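Search this site Enter keywords Go

Standby loads and the small appliance circuit

Reading time: 2 minutes

25 March 2026

Results from the February metering round at Verkcombe are now in. The round covered 32 flats, each with a plug-in meter on the kitchen sockets for 15 days. Readings were taken at the socket and do not include cookers or anything else wired in permanently.

The highest single reading was 3075 watts, recorded on a double socket in a flat at the Plorton end of the site. A standard double socket is normally fed from a 32 amp ring, but each plug carries its own fuse of 13 amps at most. Two heating appliances on one double socket can exceed what the faceplate is meant to carry for long periods, even where the breaker does not trip. Members should spread toasters, kettles and small ovens over separate outlets.

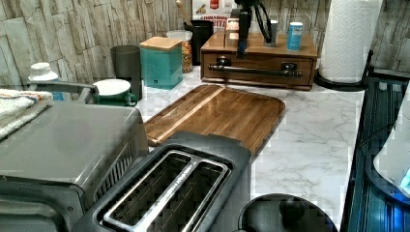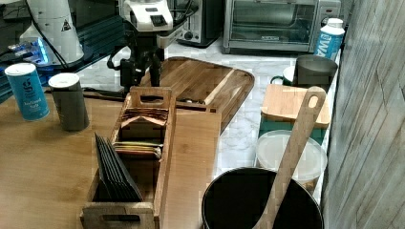 A reader in Olitley writes that the advice is sound but hard to follow in older kitchens, where there may be only one double socket above the worktop. She asks whether a four-way extension lead would do instead. It would not: the lead has a single fuse, and the whole load passes through it. An added outlet on the ring is the better course, fitted by a registered electrician.

The full table of readings is held at the Soliman office and can be sent by post. The next round will use the same meters, with fridge sockets logged separately.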